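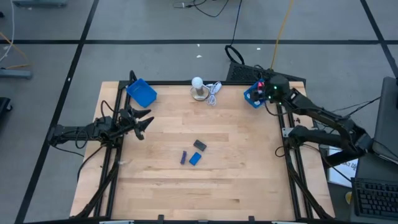 Setting up and looking after the Arnia two-arm bench kit

I bought the Arnia kit in February for sorting blocks into bins, and I'm still very fond of it, even if it took me a whole evening to bolt together! The arms go on rails either side of the table, so you can slide them along until they reach your bins properly (do this before you route any cables, I beg you).

Cables are my one real moan. There's a lot of slack at the wrists and it wants checking every week or so.
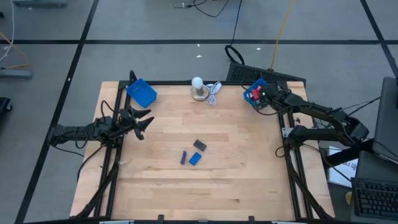 I leave the bins in the far corners and put the blocks between the arms, then run the slow test from the manual. If an arm stops short, nip up the 4 bolts at its base and home it again. Mine needed that twice, and error 144 hasn't come back.

Spares come from Prakora, quick but pricey. 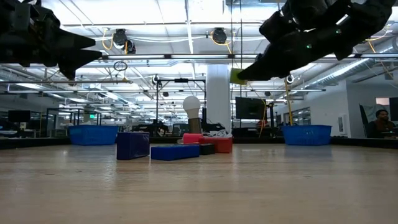
Campbell writes that the base bolts on his worked loose as well until he added spring washers, and that he now re-homes both arms every morning before the first run. I've ordered some washers and will try them on the right arm first.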